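Handout 2: Reading a Tabletop
Surfaces and Finishes, evening section
Notes by Izzati Wijaya

Okay, so last time we got a bit carried away with chair legs and never got to the flat stuff. Tonight is all flat stuff! Tabletops, mostly, plus a little on shelves if we have time (we probably won't, I know myself by now).

I learned to look at tables from Amparo Casado, who ran the repair bench at Tarner when I started there one August. She'd put her cheek almost down on the surface and look along it toward a window. I felt silly doing it at first and now I do it in restaurants. Please try it at home before you touch any sandpaper. Get low, look along the grain, then walk to the next side and do it again, so you've seen the top from all four.

What are you looking for? Start with the direction of the grain. Follow one line with your finger for as long as it goes. Then look at color, and take your time with this bit, as pale tops fool people. Folks write "beige" on the worksheet and move on, but a blond surface usually has several colors living in it, and if you ever have to touch up a scratch you'll want to know which one you're standing on.

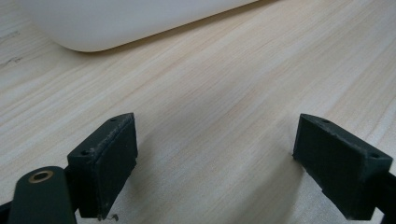 Fig. 1. Pale blond top with long, fine grain. Look for the pinkish tan streaks and the darker honey bands, and the small dark smudge over on the left.

Light matters a lot with a top like the one in Fig. 1. The brighter part looks slightly washed out, while the shaded part gives you more to work with. So move your lamp around! I like it low and off to one side. If you only ever look under a ceiling light you'll miss half the streaks and most of the dents.

Now, marks. A short grayish mark on a pale surface could be pencil, rubber, metal, old glue, or something under the finish, and you can't tell by staring at it. Go in this order and stop as soon as it lifts:

Dry cotton cloth, light pressure, along the grain.
Same cloth, barely damp, then dry it right away.
One drop of dish soap in a cup of warm water, then a clean damp cloth, then dry.
White eraser, gently.

If it's still there after the eraser, leave it alone and bring a note of it to class. No scouring pads, please. I once dulled a patch the size of a saucer on a Plurndale sideboard that way and had to redo the whole top.

One more thing, about smooth tops. Very smooth and very even can mean solid wood with a good finish, veneer, or a laminate. Don't guess from the face. Check the edges and the underside, and write down what you found there.

For next time: pick one table, fill in both sides of the worksheet, and read pages 12 and 13 in the course packet. Bring your cotton cloths too, I've only got a couple of spares left.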